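Linen Handling Work Package: Progress Report to the Greddale Fund
January 2026
Prepared by Ljubica Ivanov, project lead

1. Status

The work package is on schedule. Of the 3 deliverables due in this period, two are complete and the third, the folding standard for small cloths, is in final draft. Spending is within the approved budget line. No change to scope is requested.

2. Background

The grant covers the preparation of a written standard for sorting, folding and stacking reusable cleaning cloths at the Alteo and Nolum sites. Both sites moved from disposable wipes to color-coded washable cloths last May. Stock was purchased in one lot of 2000 cloths, with the supplier's care label sewn in. Before this work began, each site folded to its own pattern, and stacks from one site did not fit the shelf inserts at the other.

3. Work completed

3.1 Fold pattern. Four patterns were compared on shelf fit, stack stability and ease of unfolding. The selected pattern starts from a cloth laid flat, followed by a fold in half, a second fold across the first, and a final fold where the insert is narrow. Hems are brought together before the crease is pressed. The main source of uneven stacks was a cloth folded before its corners had been pulled out.

3.2 Work surface. Folding is done on a plain wooden tabletop at standing height. A textured laminate was tested and rejected because the cloths dragged on it when being straightened. Finished cloths are placed toward the back of the table, leaving the center clear for the cloth in hand. 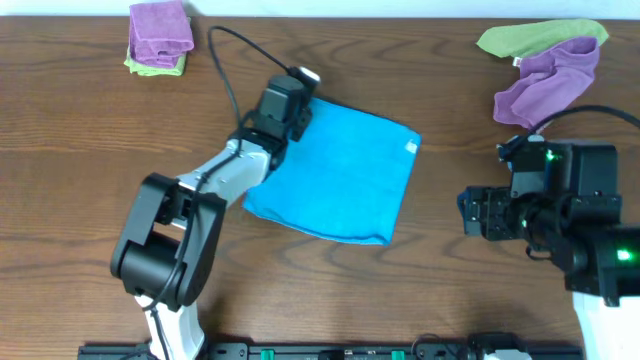
Figure 1. Blue cloth spread mostly flat near the center of the table, tag near the upper right corner. Folded purple cloth stacked on light green at upper left.

3.3 Color order. The draft allows mixed colors within a stack during folding. Sorting by color takes place at the shelf. Sorting first was also tried and gave no measurable benefit in small batches -- it mainly added handling.

3.4 Trial data. A total of more than 3000 folds have been logged across both sites. Of these, 109 were recorded as rejects, meaning that the folded cloth would not sit inside the insert without being refolded. Most rejects came from the early sessions, before the flattening step was written into the draft.

4. Open items

The position of the tag in the finished fold is not settled. Alteo wants it inside, for appearance. Nolum wants it at an outer corner so that the care code can be read without opening the cloth. Both options will be put to shelf staff before the standard is issued.

Replacement inserts from Babić arrived with a lip slightly higher than drawn. They are usable, but the top cloth catches when it is pulled forward. A corrected sample has been requested.

5. Next period

Issue the folding standard. Complete the tag comparison. Begin the section on larger cloths, which will need a separate table layout. The next report will include reject counts by site.

Related items
Shelf Insert Dimensions, Revision 2
Cloth Washing and Drying: Interim Note
Work Package Budget Summary

Contact the project office | Copyright Greddale Fund | Back to top

This site uses cookies to remember your settings. Accept | Manage preferences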